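I Learned the Kashindye Shuffle So You Don't Have To

My niece sent me the clip in March with no message, only a crying face. Sixteen seconds of a man in a car park, shuffling sideways to a Trukness track as if the tarmac were too hot, then a sort of shrug with the knees. By teatime I had watched it more often than I have watched some films I claim to love.

The song is called Kashindye and it is not, on paper, very good. There are 17 words in it and one of them is "Estlow", which is where the group come from and possibly a cry for help. The bass sounds like someone moving a wardrobe upstairs. I have had it in my head for three weeks.

Who does it best

Opinions differ and mine is correct. Mei-kuen Chien does it on a railway platform in a long coat and never once looks at her feet. Konrad Śliwiński does it with his dad, who clearly wasn't told which way they were going. The Rodamen remix crew do it in matching tracksuits, very neatly, and I felt nothing.

My own attempt

I practised in the kitchen, with the curtains shut. The sideways bit is fine once you stop thinking. The knees are another matter — mine are of an age where a shrug is a commitment. I posted the result at 17 takes and it has had 387 views, a fair few of them my mother.
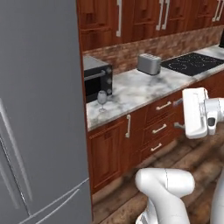

What the comments said

"Is he all right?" was the most popular. Someone asked whether I was looking for a contact lens. My niece put a single thumbs up, which from her is practically a standing ovation, and then sent me a different dance.

This one has a jump in it.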